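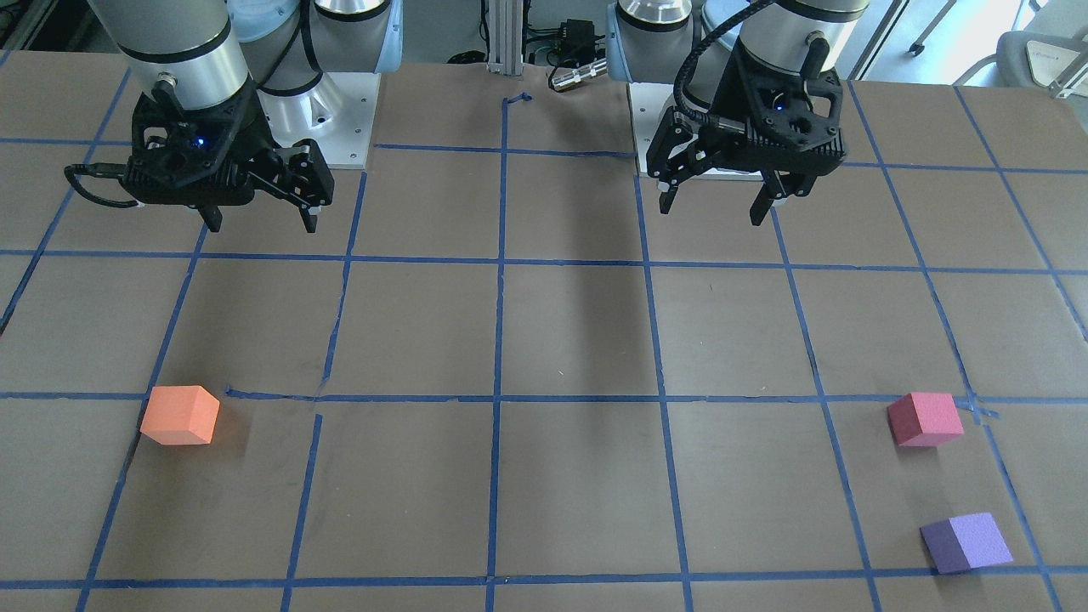 Masking tape is the wrong material for a grid, according to one reader of the March post, and the lines should have been scribed or drawn with a paint marker. The same comment goes on to say that tape creeps, that it picks up dirt along both edges, and that nobody who lays out a table with it ever measures it again afterwards.

The first two points are correct. The third was correct when the comment was left. I have since measured mine, and what follows is the result, with notes on relaying the grid and on the foam cubes, which several people asked about.

Tue 21 October

The grid

The table is large and brown with a matte top, and the grid is blue masking tape, 19 mm wide, in strips running both ways. The pitch is 300 mm, measured from the left edge of one strip to the left edge of the next. I state this explicitly as there are three possible conventions (edge to edge, centre to centre, clear space between strips) and the first version of the grid used two of them. I had marked the long side of the table by edges and the short side by centres, on different evenings, and did not write either down. The cells came out looking square and were not.

Clear space inside a cell is therefore 281 mm each way. If you want a clear space of 300 mm, add the width of the tape to the pitch. This seems too obvious to need saying, and I got it wrong on a shelf in Skerndale as well as here.

Why edges and not centres: the edge of a strip of tape is a line. The centre of a strip of tape is a matter of opinion, unless you draw it, in which case you may as well have drawn the grid.

Marking out

I use a Zacharias steel rule and a hard pencil. The rule has its zero at the physical end, so it can be butted against a stop. A rule with a margin before the zero is no worse in principle, but I have twice butted one against a stop and read it as if the margin were not there.

The order that works for me:

Clamp a straight batten along the front edge of the table. The table edge itself has a slight bow and should not be used as a datum.

Mark all the pitch points along the batten from one end, without lifting the rule and starting again. Stepping a short rule along a long edge adds a small error at each step, always in the same direction if you are right-handed and impatient.

Do the same along the back.

Join front to back with a long straightedge and a light pencil line. The line goes on the left of where the strip will lie, so that the strip is laid up to it and does not cover it. A line under tape can't be checked.

Check the diagonals of one cell at each corner of the table before any tape goes down. If the two diagonals of a cell agree, the cell is square. If they don't, the error is nearly always in the second direction marked, and it is quicker to rub that direction out entirely than to hunt for the bad point.

Then the tape. Pull off more than the full length, hold it taut but not stretched, touch down the far end, and lower it along the line. Stretching is the cause of the creep the comment mentions. Masking tape is crepe paper and has a fair amount of give in it. If you lay it under tension it spends the following weeks trying to get shorter, and the ends lift or drag inwards. Laid slack, it stays where it is put.

I rub each strip down with the back of a spoon, working outwards from the middle.

Crossings

Where strips cross there is a double thickness. For most purposes this does not matter. It matters if you slide things across the table, as a corner of anything soft will catch on the crossing before it catches on a single strip. It also matters if you intend to lift one strip and leave the other.

The alternatives are to cut one direction at each crossing and butt it up, or to weave. I tried butting on one row. It looks neat on the day and the cut ends curl soon afterwards, giving you four loose corners per crossing where there had been none. Weaving spreads the lifting force but you can't lay a strip down in a single pass, so it is never straight. I have gone back to plain overlap with every strip in one direction laid first and every strip in the other direction laid over it. When the grid has to be corrected, the top layer comes up without disturbing the bottom one.

Measured drift

I measured from the batten to each strip at both ends. The bottom layer had not moved by any amount I could read on the rule. The top layer had moved at two ends, both on the side where I lean on the table, and in both cases by less than the width of a pencil line. I relaid those two strips. It took 10 minutes, most of it spent finding the spoon.

The dirt along the edges is real. A strip of tape leaves a thin line of exposed adhesive on either side, and dust settles on it. A soft brush removes most of it. A damp cloth makes it worse, and softens the paper.

As for scribing: a scribed line on a brown matt surface is hard to see at an angle, it can't be moved, and I expect to change the pitch again. A paint marker is easy to see and has the same second objection. The tape comes off.

Tape

This is Studwood tape, the ordinary grade. I had been using a cheaper one which tore diagonally whenever it was pulled off the roll at anything other than a right angle. I don't have a strong view on brands beyond that. What I would look for is a roll whose side faces are flat. If the faces are dished, the tape has been stored badly or wound unevenly and it will want to steer to one side as you lay it, and no amount of care with the straightedge will correct it.

Blue shows up well against brown, and it is also easy to tell apart from anything else I am likely to leave lying on the table. 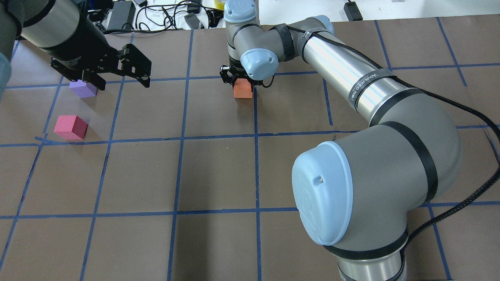 The taped grid with the three foam cubes on it, orange one in the gripper.

The cubes

They are foam, in different colours: an orange, a pinkish red and a purple at the lavender end of the range. Nominal size is 40 mm. They came from Cevberg in a mixed bag and the colours were not selectable. I would have chosen a green in place of the pinkish red, which is nearer to the orange than I would like under a warm bulb. Under a cool one they separate well enough.

Nominal size needs qualifying. Foam is cut by a blade or a wire, and the block is under some compression while it is being cut, so faces that were pressed come out slightly hollow or slightly proud. Measuring with callipers is not much use. The jaws sink in, and the reading depends on how hard you close them. The method I settled on is to stand the cube on the table beside a stack of card, lay a light strip of acrylic across both, and add or remove card until the strip sits level. The load is small and it is the same each time. By this method the orange cube is fractionally taller in one direction than in the other two. The rest are within a sheet of card of each other on all faces.

I don't regard this as a defect. They are play foam. But if you are stacking them, it is worth finding the odd direction and marking it, as a stack with the long axis upright leans less than one with the long axis on its side. I have no good explanation for that and would be glad of one.

Other properties, in no particular order:

Foam takes a set. A cube left under a weight overnight will keep the dent for most of the following day. Store them loose.

Foam holds dust and pencil graphite. Plain water with a drop of washing-up liquid, squeezed through and left on a rack, brings most of it out. Don't wring them, as the corners tear first.

Foam sits well on tape and on bare table alike, but it sits level only if all of it is on one or the other. A cube half on a strip is tilted by the thickness of the tape. You will not see it with one cube. You will see it with a few stacked up.

That last item is the reason I keep the cells large in comparison with the cubes. There is plenty of room to put a cube down clear of a strip, and if it does land on one it is plain that it has.

Corrections to the March post

I gave the pitch as centre to centre. It is edge to edge, as above.

I said the tape should be replaced every month. I had no basis for this. Replace it when the edges lift or when you can't see them for dirt.

I recommended a set square for checking the cells. A set square is fine for a small cell, but at this pitch mine does not reach the far corner, and an error in the angle grows with the distance past the end of the blade. Use the diagonals.

I described the batten as optional — it is not.

Still to do

The strip nearest the back needs its end trimmed. I also want to letter the columns and number the rows along the batten, in pencil on a spare length of tape, so that a position can be written in a notebook as a letter and a number. At present my notes say things such as "left, second one up", and I found an entry last week that could have meant any of several cells depending on which side of the table I had been standing.

Comments on lettering conventions are welcome. I am inclined to leave out I and O.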